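Trultent Laminate Care Kit review

Published Wednesday, December 8, 2021

The Trultent kit contains a spray bottle of cleaner, a smaller bottle of sealant for edges and seams, two microfiber cloths and a plastic scraper. It is sold for laminate tabletops, counters and desks. I bought it to replace Clindent surface spray, which I had used since May and which cleans well enough but dries with streaks under a low lamp.

The cleaner is thin, has almost no scent and comes out of the nozzle as a fine mist. Three pumps cover a small work table. The instructions call for a wait of 10 seconds before wiping, and for dried coffee that was enough. Ballpoint ink needed a second pass. Old tape adhesive did not respond to the spray at all and had to be lifted with the scraper, which has a rounded blade and left no marks at a low angle. At a steep angle it chatters and skips.

Streaking depends mostly on the cloth. The supplied cloths have a short pile and should be washed once before use – mine shed lint on the first day. After washing they were fine. Wipe along the printed grain and finish with the dry cloth. Pale patterns are forgiving in this respect; a dark Castbridge desktop showed every overlap until I cut the amount of spray by half.

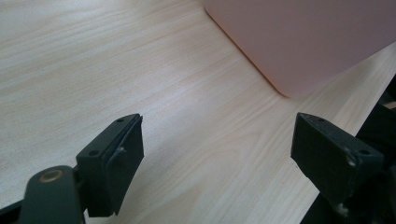
Pale wood-grain top with a pink object at upper right.

The edge sealant is the weaker half of the kit. It is meant to keep water out of the joint between the top sheet and the edge band, where most laminate furniture starts to swell. The applicator tip is too wide for the job. It puts down a bead that has to be wiped back at once, and any excess left on the face cures to a glossy line. I ended up applying it with a toothpick. Curing took overnight in a heated room. The cured film is clear and slightly flexible, and after several weeks it has not peeled.

The bottle of cleaner gave me 43 wipe-downs of one table. Refills are available, but only for the cleaner; to get more sealant you have to buy the whole kit again. Nartey sells a comparable sealant alone with a needle tip, and for edge repairs I would buy that first.

Storage is a minor issue. The spray trigger has no lock, and the bottle leaked a little when laid on its side in a drawer. Keep it upright.

Pros: low residue, useful scraper, cleaner refills available.
Cons: lint from new cloths, wide sealant tip, no trigger lock.

Rating: 3 out of 5. The cleaner alone would rate higher.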